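From: the Redimside end
To: Grikthorpe Hall Household List
Date: 28/12/2025
Subject: Re: Clearing the back kitchen, what goes where

An earlier message said:
> Before we start shifting things I would like to know what is
> staying. The Jevik shelving is up along the long wall and takes
> 16 boxes if they are all the small sort. I have no objection to
> the jam pans going up top but I don't want the good plates above
> head height again. Also, has anyone decided on a colour for the
> wall behind the sink? The tin left over from August has gone
> thick and I would rather not buy another of the same if we are
> changing it.

Taking these in order.

The Jevik shelving is fine where it is. Small boxes only on the top two shelves. The large ones go underneath, and if they won't fit they go back to the Bassi store, where we still have space until the end of the rental. I have written the contents on the short end of each box, so please put them in with that end facing out.

Jam pans on top, agreed. Good plates on the second shelf up, wrapped in tea towels and stood on edge. The everyday plates can stay in the cupboard by the door. I counted 8 soup bowls from the old set and would keep them, as they are the only ones that stack properly.

The big dresser is not moving. It has 1752 cut into the back board and it took four of us to get it in. Anything that needs to go behind it should be flat, such as trays and the spare table leaf.

On the colour, I don't want the same again. It looked cold all through the autumn, and the tiles are cold enough already. I would go for something between grey and brown, with a warmer shade low down where the skirting is. My sense of it is nearer to this than to anything on the paint card:

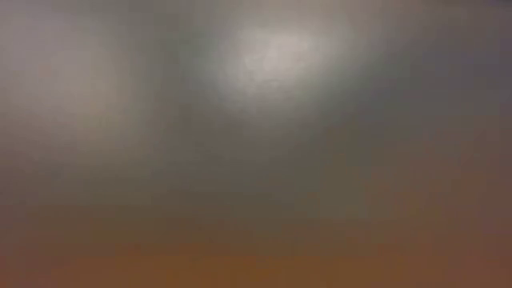 Greys and browns, with burnt orange along the bottom.

The pale part at the top is lighter than I would want on a wall, but the grey-brown in the middle would do well behind the sink. The orange would be for the skirting and possibly the inside of the plate cupboard. If that is too much for people, plain grey-brown all over and leave the skirting as it is.

Please don't throw the old tin out with the rubbish. Leave it by the back step with the lid on and I will take it to the tip at Redimside with the broken chair.

Still to be settled: the two drawers of string, candles and odd keys. I suggest one drawer for what we can name and a box for the rest. Bring any keys you have at home and try them in the pantry door first.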